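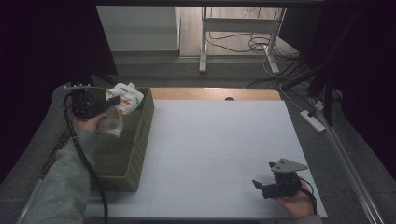
Hi all,

Thanks for the kind notes after my last message, and sorry it took me so long to come back to the purchasing question. I wanted to sit down with the quotes properly, and then the Arville budget forms came due, and you know how that goes.

Divina wrote:

> Before we send anything to purchasing, can somebody tell me plainly what we get from a second pair of hand-held grippers that we can't get from the pair we have? I have 576 left on the small equipment line and I'd like it to last until June. Also, do we still need the taller table legs, or was that for the old layout? I can't find who asked for them.
>
> And please, whoever is ordering cables, order them all together this time. The shipping from Nevum was more than the parts.
>
> Divina

Good questions, all of them. Let me take them in the order that makes sense to me, which may not be the order you asked them in (sorry!).

The case for a second pair is mostly about waiting. When one gripper is down, the whole cloth task stops, because it's a two-handed job - one hand goes into the basket after the cloth and the other is at the table ready for it. You can't do half of it and come back later. Last month we lost 2 full afternoons to a worn jaw and a connector that had worked itself loose, and both times the people we'd scheduled just went home. I felt bad about that. They had been very nice about it.

That said, I don't think we need a whole second pair right now. Lumbao will sell us the jaws and the motor separately, and their quote is 326 for one spare motor, two sets of jaws and the little screws we keep losing in the carpet. I like that a lot better than a complete unit that sits in a drawer. It does mean somebody has to do the swap, and I'm happy to be that somebody, though Onyekachi is faster at it than I am and doesn't swear as much.

On cables: yes, one order, I promise. I'd put 200 toward these and include some lighter ones with a bit more flex. The thick ones are sturdy and I have nothing against them, but they hang down over the edge of the table and you feel the pull in your wrist by the end of a long session. If you add that to the Lumbao parts we come in under your number with a little left over, and I would love to spend the remainder on clips and sleeves to tidy up the floor behind the table.

The taller legs were for the old layout, and I'm fairly sure it was me who asked. Please cross them off with my apologies.

One thing I'd like to leave for the next round is the Flevesex arm. I know a few of you are keen, and so am I, but the quote doesn't include mounting or training, and I'd want both in writing before we plan anything around it. Could we talk about it in June, once we know what carries over?

Onyekachi, would you check the part numbers on the jaws before this goes in? I copied them off the old invoice and my handwriting is not what it was. If anybody else needs something small from Lumbao or Nevum, write back to the list and I'll add it to the sheet.

Warmly, and thanks for reading all of this,

Onuoha (the other one)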